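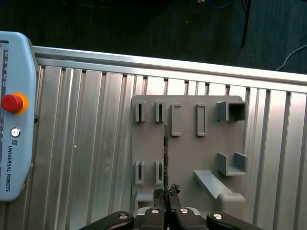 # Momico Stove and Hearth Listings

4 min read · 18 shares · 6 comments

## Summary

Momico is a text collection of retail listings for wood-burning stoves, electric fires, hearth plates and flue parts. It was compiled for work on product matching and catalogue cleaning. Each record holds one listing as the retailer published it, together with a corrected version prepared by the project.

## Contents

The files are supplied as plain CSV, one per product group. The main fields are:

- `title_raw`: the listing title, unaltered
- `title_clean`: the corrected title
- `width_cm`: width of the appliance, where stated
- `fuel`: wood, multi-fuel, electric or unknown
- `group`: one of 7 product groups

Widths given in inches were converted and rounded to the nearest centimetre. A listing for a 60 cm stove may therefore share a title with one sold under an imperial size. Such pairs have been left in place.

## Preparation

Listings were supplied by Vergara and Brakeo under written agreement. Titles were corrected by Dorota Michalski and Csaba Vincze, working separately. Disagreements were settled by Ebenezer Adjei. Prices, stock levels and customer reviews were removed before release.

## Known limitations

Flue parts are under-represented. Repeated keywords in the raw titles have been kept, and simple word counts will be misleading. The `fuel` field should not be used for safety or installation advice.

## Changes

The June release corrects the width field for corner stoves and merges two spellings of "inglenook".

## Licence and contact

Use is permitted for research and teaching. Commercial use requires written consent from Jedevent. Corrections should be addressed to Matěj Hubáček, quoting the file name and row number.

6 comments · Share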